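Taming a Trade Agreement at the Kitchen Table

16 January 2018

My best tips for printing, sorting and storing a giant public document at home, from a woman who has now done it twice.

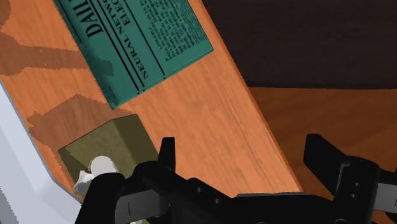
Before you print a single page

When the draft of the Lornmont Agreement went up for public comment I got excited and hit print on the whole thing. All 1272 pages! I ran out of toner somewhere in the customs chapter and had to go back the next day to work out where I'd stopped. Please learn from me. Open the table of contents first and print only that. Then go through it with a pencil and mark the chapters you really care about. For me that was food labeling, seeds, and the part about who gets to sue whom. My pile came down to 300 sheets, printed on both sides, and I could lift it with one hand.

If your printer is an old slowpoke like mine, feed it one chapter at a time and let it rest in between. Fan the paper before you load it. In a damp kitchen the sheets stick together, so I keep the open ream in a lidded cake carrier (the cakes have to fend for themselves).

Holes, rings and tabs

My reading group in Flolstead swears by the big Bolger binders, and I do like them, but don't fill one past two-thirds or the rings start to gap and every page snags when you turn it. Two medium binders beat one huge one. I punch ten sheets at a go, no more — my punch says twenty and it's fibbing.

For tabs I use strips of masking tape folded over the edge. They cost next to nothing, you can write on them with a ballpoint, and they peel off again if you do it within a few months. Annexes get blue painter's tape so I don't mix them up with the main text. The annexes are where the good stuff hides, by the way. Shirley Bunting found the cheese names on page 703, in a footnote to a footnote.

Clippings

Newsprint goes yellow fast and it sheds all over your good tablecloth. If you want to keep an article about the talks, photocopy it onto plain paper the same week and put the original out with the recycling. If you can't bear to part with it, slide it into a clear sleeve with a sheet of acid-free paper behind it and keep it out of the sun. Write the paper's name and the date in the margin in pencil BEFORE you cut. I have a whole envelope of lovely clippings from the first round of talks and I couldn't tell you where half of them came from.

Never tape clippings. The tape turns brown and crunchy and takes the words with it.

When a new draft comes out

It will, and usually right after you've finished your tabs. Don't throw the old one away yet! Lay the two versions side by side, with a ruler under the line you're on in each, and go down together. Alby Fairweather reads the old one aloud to me while I follow along in the new one, and we catch far more that way than I ever did on the computer. Anything that changed gets a pencil line in the margin. I date the spine of each binder too, month and year, so April doesn't get shelved as the latest when it isn't.

Spills

Coffee on a page: blot, don't rub, then put it between two paper towels under a heavy book overnight. If it's toner print the words will usually be fine. Inkjet runs, so just print that page again. Jam is hopeless.

Getting your comment in

I write mine by hand first, one point to an index card, and shuffle the cards on the table till the order makes sense. Put the article number at the top of every card. Then type it up, read it out loud, and cut the angriest sentence. Mine was a beauty, and I'm still a bit sorry about it.

Keep a copy of what you sent, with the receipt number, in the front pocket of binder one.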